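Speaker notes: What the base camera sees, and why we stopped trusting our own arm poses

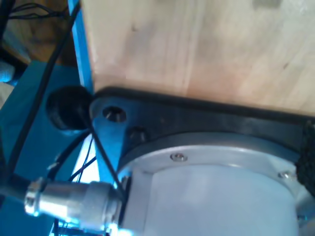
Methods session, talk 3

(Slide 1. Let people look for a few seconds while I find the clicker.)

Hi everybody, thanks for staying past the coffee. I'm Azadeh, I work on the arm calibration side at Sasier, and most of what I'm showing you I did with Zeyu Zhong and Évan Fleury. So that's the bottom of our arm. Round gray housing, dark flange, wooden board behind it. I want you to care about that dark flange for the next while, because that's where our error was coming from!

(Slide 2, the plot with the two lines.)

Okay, background, quickly. We train policies from recorded arm motion, and every recording assumes the base is sitting exactly where we measured it on day one. We measured it really well on day one. Then we ran the thing all of June, and the replays started landing a little off, always in the same direction. I blamed the camera, Zeyu blamed the wrist joint, and we lost a week to each of those (mine was the more expensive week, sorry Zeyu).

What we did in the end is pretty plain. At the start of each session the arm touches 16 fixed points on the table. We fit one rigid transform from where it thinks they are to where they really are. If the same transform explains all of them, the base has shifted. If it doesn't, the problem is farther up the arm and you should go look at the joints.

— Pause here, somebody at the Britport run-through asked about a bent table. Yes, a bent table would fool it. Touch points near all four corners, check the leftover error at each one.

(Slide 3.)

We ran 103 sessions this way. In 11 of them the fit said the base had moved enough to matter. And the motion it found was nearly all rotation, a small twist about the vertical axis, hardly any sliding. That surprised me. I had expected sliding.

Go back to slide 1 for a second. Look at the round openings on the left side of the flange, and then at the cables on the blue panel. We tested two things: torque on the bolts, and cable routing. Retightening helped for a few days. Rerouting the cables so they had slack helped more, and it kept helping. Évan has the numbers per session, he's in the second row, please bother him and let me drink some water.

(Slide 4, the replay video. If it doesn't play, skip it, do NOT try to fix it live like last time.)

So, the result. Correcting the recordings with the fitted transform got replays back on target without collecting anything new. We trained on the corrected set and on the raw set, same settings, and the corrected one was better on both placing tasks. On the pouring task I can't see a difference, and I'm not going to pretend I can.

(Last slide.)

Things I don't know yet: whether this carries over to a heavier arm, and how often you really need the touch check. Gholamreza Ghaffari is trying it on the Ralotitz cell next, so ask him too. The script is on the group page under "base check". Questions?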